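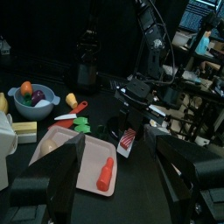 Uvoner Two-Arm Recording Station

The Uvoner station is a tabletop setup for recording demonstrations of handling tasks. An operator guides the arms through a task, and the station saves arm positions, gripper opening and camera video together as one episode. The episodes can then be used to train a policy on the same hardware.

Views
A small camera rides at the gripper, so both fingers stay in view on either side of the work. The recorder also takes fixed cameras, sold separately.

Kitchen task set
Most customers start with toy food. Our own sample recordings use a dark tabletop with a pink tray, a bowl with two side handles, a toy knife and a mix of play vegetables and other items. Shapes matter more than realism here – an egg, a bottle on its side and a thin leaf each ask for a different grasp. Move the items between episodes, and leave a few on the table that the task does not call for.

Toy food is not included. Any set that fits between the open fingers will do.

Recording
Start and stop with the foot pedal. A second press within three seconds of stopping marks the episode as failed. Failed episodes go to their own folder and are kept until you delete them.

The Ikine software lists episodes by task name and operator. Task names can be changed later, but operator names cannot. The default limit is 60 seconds per episode and can be changed in the settings file.

The sample pack
Each station ships with the Flomham pack, 748 episodes covering 13 table tasks. It is meant for checking your training code before you record anything.

Specifications
Arms: 2
Gripper: two-finger, black
Storage: 3000 episodes at default settings
Mount: Besson clamp rail, fits most work tables
Computer and monitor: not included

Spare fingers and cable clips are listed under Parts. Stations are built to order. For lead times, use the quote form and include the size of your table.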